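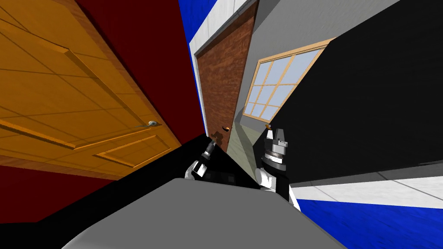

Interior hallway, orange paneled door and dark red wall

Brulby Finance Systems Support
Subject: Third-quarter store sales do not match general ledger, Jorkley division
Priority: High
Status: Resolved, monitoring
Submitted by: Jorkley Division Accounting

Issue as reported

The draft income statement for the quarter shows Jorkley store sales $89,000 lower than the total in the Brendero sales system. The difference appears only in the consolidated report. Division-level reports run from Brendero are correct. The draft is required for the audit review in November, and the division has asked that the report be locked until the cause is known.

Initial response, 9:20 a.m.

The consolidated report has been locked. Users with read access may continue to view the earlier version. The division was asked to supply the Brendero closing report, the Yordanov ledger export and the currency table in use at quarter end.

Update, 11:05 a.m.

All three files were received. The currency table is current and has been ruled out. The ledger export contains 98 journal batches for the quarter. Each batch was compared with the Brendero closing report by batch number and by amount. One batch, number 55, is present in both systems but carries a zero balance in the ledger.

Update, 1:40 p.m.

Batch 55 contains gift card redemptions from stores that closed during the quarter. When a store is marked closed in Yordanov, its cost center stops accepting entries at midnight. The redemptions were sent after that time. The ledger accepted the batch header and rejected the lines, and no error notice was sent to the division. The rejected lines total $89,000 and account for the full difference.

Action taken

1. The closed cost centers were reopened for adjustments only, with approval from the division controller's office.
2. Batch 55 was reversed and posted again under the original accounting period.
3. The consolidated report was run again. Jorkley store sales now agree with Brendero.
4. The cost centers were closed and the lock on the report was removed.

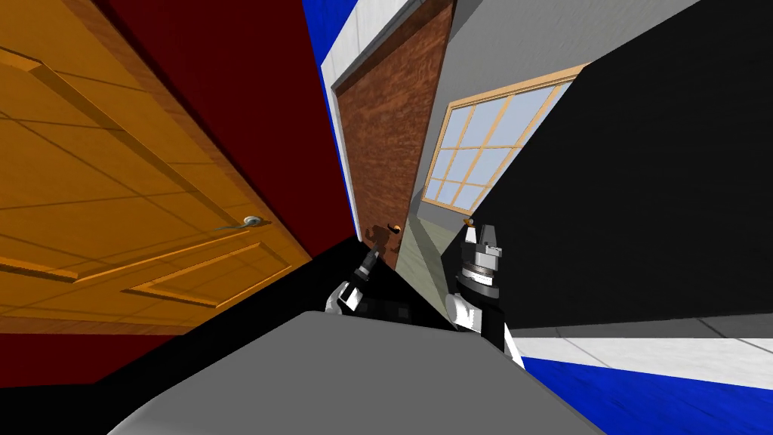
Follow-up

The closing process for stores has been changed so that a cost center remains open for 20 days after the last day of trade. Rejected lines will now produce a notice to the division mailbox. Prior quarters were not affected, as no Jorkley stores were closed in those periods.

The division is asked to confirm the revised totals in writing before the draft is released to the auditors. This ticket will remain in monitoring status until the December close.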